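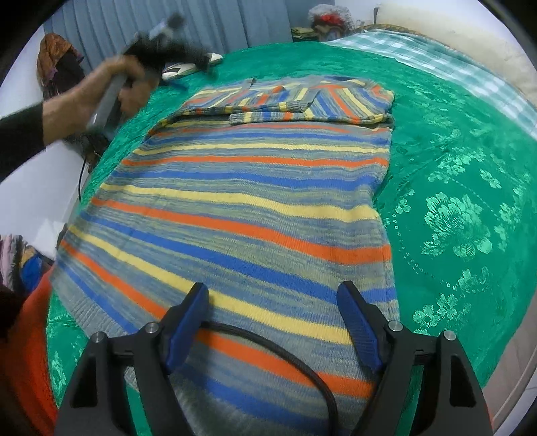
By Rosemarie Lenz

Home News Money Style Homes Letters

Filed under: Shopping, Second-hand

Apr 30, 2023

Anyone hoping to sell a "vintage" jumper on Resance after the start of August will have to prove that it is one, and the site has warned that "I found it at the back of the wardrobe" will not be taken as proof.

The resale site told its sellers this week that the word is to be kept for clothes at least 25 years old. Listings that use it must carry a photograph of the label, a receipt, a dated family snapshot or some other evidence. Without any of those, the word will be swapped automatically for "pre-owned", a phrase that has never made anyone's heart beat faster.

The change follows a check the site carried out on its own knitwear section over the winter. Staff looked at 2,183 jumpers and cardigans listed as vintage and tried to work out when each had been made. They managed to date 500 of them. Of those, 80 were old enough to pass the new rule. Several of the others were still on sale, new, in the shops they came from, and in a few cases for less.

"We were prepared for some optimism," said Gudrun Mühlbauer, who runs the clothing side of Resance. "We weren't prepared for a cardigan described as 1970s with a washing label that had a web address on it."

Mrs Mühlbauer was keen to say that she does not think sellers are dishonest. Most of them, she believes, picked up the word from other sellers, who picked it up from other sellers, and by now it means something like "has sleeves". Her team found it attached to thermal vests, to school uniform and to a single glove.

Resance will not be alone for long. Its larger rival, Celtar, said it was "watching with interest", and added that its customers "enjoy the freedom to describe items in their own way". A search of Celtar yesterday afternoon brought up a vintage phone charger and a vintage bath mat (used twice).

Striped knitwear comes in for special mention in the guidance, which runs to nine pages and has a good deal more feeling in it than these things usually do. Stripes, it says, are "not in themselves evidence of any decade". Sellers have apparently been in the habit of giving anything with an orange band to the seventies and anything with a bright blue one to the eighties, and where a jumper has both they have simply claimed the two decades together and put the price up.

"People see colour and think of their uncle," said Eckhard Ostermann, who sells old knitwear from a shop on the harbour road in Gorby and was asked to look over the rules before they went out. "But they've never stopped making stripes. You could have bought that jumper in any year since the war, including this one."

Mr Ostermann dates jumpers for a living, and he does it mostly by turning them inside out. He looks at how the shoulders are joined, whether the neckband was knitted on or sewn on afterwards, and what sort of thread was used for the side seams. Then he looks at the label, which he trusts less than most people do. Labels get unpicked from dead jumpers and stitched into living ones, and he once bought a pullover with two of them, ten years apart.

He charges £6 an opinion. Trade since the announcement has been, in his word, "unpleasant". On the first morning there was a queue out of the door, and a fair number of people in it left in a worse mood than they had come in. One man had brought a suitcase. He was told that the suitcase was from the fifties and that he might do well to sell that.

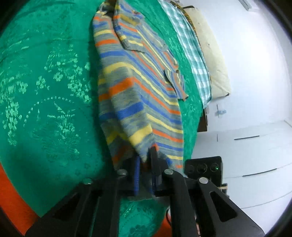 The hardest cases, according to Mr Ostermann, are the ones with no label at all, and Gorby is full of them. The town had a knitting works, Hamann, until 1991, and for most of its life the works let staff take home seconds with the labels cut out. Half the older households on the hill have a drawer of the things. They are thick, they itch, they cannot be worn out by any ordinary means, and under the new rule they are as vintage as anything on the site. Proving it is another matter.

Hamann kept pattern books, and these are now in the upstairs room of the town library, where Lăcrămioara Munteanu has been looking after them for six years without much disturbance. She had three visitors to the collection in the whole of last winter, one of whom had come in to ask about the toilets. Since the Resance email she has had to bring in more chairs.

"They hold the sleeve against the page and look at me," she said. "I'm not allowed to say yes or no. I can say that the page is from 1968. They go away quite happy with that, so I suppose it does the job."

Ms Munteanu has put up a notice asking visitors not to lay damp woollens on the pattern books. She would not say what had led to it.

Whether a photograph of a page in a library will count as evidence is one of the points still to be settled. The guidance says "documents linking the garment to its period", and when this was put to Resance the answer was that every case would be looked at on its merits by a trained member of the team. The team is understood to be four people. The training is a morning.

There are other loose ends. Hand-knitted jumpers have no maker's label and never did, so the site will accept the printed pattern they were made from, if it has a date. This has already been pointed out to be a fairly large hole in the fence. A pattern from 1974 can be knitted up by anybody with a free fortnight and a pair of needles, and what comes off them will match the picture on the front perfectly, possibly better than the ones people made at the time. Mrs Mühlbauer agreed that this was so. She said the rule would be looked at again if there was a sudden rise in people knitting jumpers in order to deceive, and that she would be rather impressed if there was.

Repairs are covered too. A vintage jumper may have new elbows and still be vintage. It may have new cuffs. If it has new elbows, new cuffs, a new neckband and a replaced front, the seller is invited to "consider whether the description remains fair", a question that has kept philosophers busy over a boat for a couple of thousand years and which Resance hopes to have cleared up by the end of the summer.

Not all sellers are pleased. Bijan Kermani has sold knitwear on the site since it opened, and had the word in the title of every one of his listings until this week. He took it out of eleven of them himself, after what he described as a frank evening with the spare room. He expects to lose money by it. In his experience the same jumper fetches nearly double with the word in front.

"I put 'retro' instead," he said. "There's no rule about retro."

There is, in fact, on page seven. "Retro" may be used for new clothes made in an older style but must not be used to suggest age. "Heritage" is to go altogether. "Preloved" stays, to the sorrow of many, and "timeless" is allowed on the grounds that no date could be checked against it. "Grandad" may be used of collars and cardigans but should not imply a particular grandad.

Mr Kermani had not got as far as page seven. He read it while I was on the phone to him and there was a longish silence, followed by a remark about timeless.

What buyers make of all this is harder to say. Resance asked some of them before it drew up the rules, and found that most did not believe the word anyway and had been ignoring it for years, in the way one ignores "deceptively spacious". They were far more bothered about moth holes, wrong sizes and the smell of other people's fabric conditioner. A second set of rules, on measuring, is planned. It will require a tape measure to be used and will do away with "fits like a medium", "small large" and "would suit most".

That one may cause more trouble. Knitted things spread when they are laid flat, and a jumper that has been tugged out to its full width on a bed can gain two sizes by the time it reaches the listing, only to lose them again in the post. Mr Ostermann measures his on a board, unstretched, and then again the next day. He gets a different answer most times and writes down the smaller.

Sellers have until August to put their listings in order. Those who do nothing will find it done for them, and can appeal once per item through a form on the site. I tried it with a navy pullover of my own, bought in what I would have sworn was 1995. The form asked for a photograph of the label. The label says 2006, and that the garment should be kept away from fire.

The guidance can be read in full on the Resance site. The Hamann pattern books can be seen at Gorby library by appointment – dry items only.

14 comments | Shared 63 times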